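**The Odura phone-in dispute** was a row over remarks made on a late-evening advice program on Odura, a regional radio station based in Flernatcombe. It began in June, when the station's resident relationship adviser, Eugénie Besson, told a caller that jealousy in a partner was "a compliment you should learn to enjoy." Complaints followed, then an apology, then a second apology for the first one. The program was dropped for a time and came back under a different name.

## Background

Odura started as a music station. Talk was added later, mostly evenings, mostly cheap to make. The advice hour went out at 9 p.m. and took calls live with no delay, which mattered afterward. Besson had been a guest on it for 3 seasons before getting the chair full time. She was billed on air as a "counselor." Whether she held any qualification was argued over at length and the station's own website changed the word to "adviser" while the dispute was going on.

The show was popular. Blunt, quick, lots of laughing. Regular listeners called it "the Besson hour" although its proper title was *Say It Plainly*. Earlier remarks had drawn grumbling, among them a claim that married people should share every password, and one that men over forty can't learn to apologize. None of these led to a formal complaint.

The sponsor was Nevov, a furniture retailer with a showroom on the edge of town. Its name was read out at the top and bottom of every show.

## The broadcast

The call came in the second half of the hour. A woman, first name only, said her husband went through her phone and turned up at her workplace without warning. She asked if this was normal. Besson asked how long they had been married, then gave the "compliment" answer. She added that a man who doesn't check is a man who doesn't care, and that the caller should "cook him something and stop counting his sins."

The caller said "okay" and hung up. Besson moved to the next call, about a wedding guest list. The exchange lasted under four minutes.

A listener posted a clip the same night. Most people who later had an opinion had heard only the clip, not the whole call, and the clip left out the part where Besson told the woman to ring back if she felt frightened. Supporters made a lot of this. Critics said it changed very little, as the line came after the advice and was said in a joking tone.
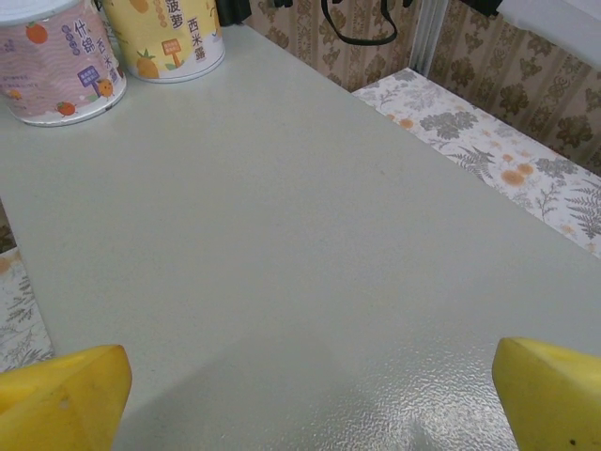
By the next morning the station had recieved a stack of messages, and the breakfast host read two of them out before being told to stop. The final tally given by Odura was 326 written complaints. Phone calls were not logged, so the real number is unknown.

## Reaction

### Listeners and local groups

The Eklund Center, a support service for people leaving abusive homes, put out a short statement saying that phone checking and surprise visits to a workplace are common early signs of control. It asked for airtime to answer. Odura offered a slot at 6 a.m. The center turned it down, and the offer itself became a story in the local paper.

A smaller group backed Besson. Letters in her favor said she spoke the way older relatives speak, that callers knew what they were getting, and that the station should not be pushed around by a clip. One letter writer said she had followed Besson's advice for years with no regrets. A petition to keep the show was started, then abandoned when its organizer fell out with Besson over a seperate matter (the password remark, again).

### The sponsor

Nevov asked for its name to be taken off the program within a day or two. No public statement. Read-outs simply stopped. It kept its advertising elsewhere on the station, including the traffic news.

## Apologies

Besson opened her next show with an apology "to anyone who was looking for a reason to be upset." This went down badly. Station manager Jaanus Lepik, who had cleared the wording, said later that he had read it on his phone in a parking lot and missed the tone.

A second apology was recorded and played before the 8 o'clock news. In it Besson said she had answered too fast, had treated a worrying call as a funny one, and hoped the woman would get in touch. Contact details for the Eklund Center were read out after. It is not known if the caller ever came forward. Odura has always declined to say.

## Review and changes

Lepik took the show off air for 6 weeks. Repeats of a quiz filled the hour. An internal review, only parts of which were published, made these changes:

- a short delay on all live calls
- no use of "counselor" or "therapist" for presenters without a license
- a second person in the studio with authority to end a call
- calls about safety at home to be handed over off air

The published parts don't mention Besson by name. The review was criticized for saying nothing on who approved the first apology.

## Aftermath

The program returned as *Evening Line* with Besson and a co-host. Its calls were screened more tightly and listeners complained that it had got dull. Besson left before the end of the run, saying the delay ruined the rhythm. She went on to give paid talks, one of them titled "A Compliment," and has defended the original answer in part: she says the advice was wrong for that caller but fine as a general rule. The Eklund Center disputes this.

Lepik stayed on as manager. The delay is still in use for all phone-ins on the station, sports included.

## See also

- Phone-in program
- Broadcast delay
- Coercive control
- Advice column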